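Fidis Tabletop Arm by Lornier
Model 843 - Benchtop kit with two-finger gripper

Overview
If you have ever looked at a cluttered vanity and wished somebody else would deal with it, you are the person we had in mind when we started on Fidis. It is a small arm that clamps to a table or counter and does light tidying and sorting, one item at a time. It is slow, it is patient, and it is a good deal better at some chores than others, so we would like you to know which ones before you order.

What it can do now
Fidis is at its best with rigid things that stand up on their own: bottles, jars, boxed tea, small tins. Show it where an item belongs and it will put it back there all afternoon. In the Stitinham workshop it spends most of its Tuesday shift returning glue bottles to their rack, and people have grown rather fond of it.

What it can't do yet
Laundry is still a no. So are wet dishes, anything in a soft bag, and jars with the lids left loose. We get asked about folding towels more than anything else, and we would love to say yes someday - but please don't buy this one for towels!

Good first jobs
We always suggest starting with a dressing table or a bathroom shelf, where things are light and a dropped item does no great harm. Give each thing a home that looks different from the table itself. A tray works beautifully for this, and it needn't be anything special: the white one with the rabbit drawn on it has a raised rim and plenty of room around the little yellow container, so the two fingers can come down on either side. Leave a similar gap between your trays and baskets. See-through plastic is harder going, and we'd save that for your second week.

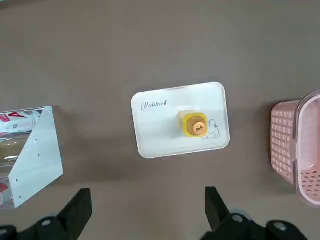
In the box
Arm, table clamp, two-finger gripper, wrist camera, power supply, 8 spare fingertip pads and a printed guide.

Ordering
Part number 3587. Replace the fingertip pads every 1000 picks, or sooner if they look shiny. Spare pads and longer clamps are sold through Theodorakopoulos, our parts partner, who also handle repairs.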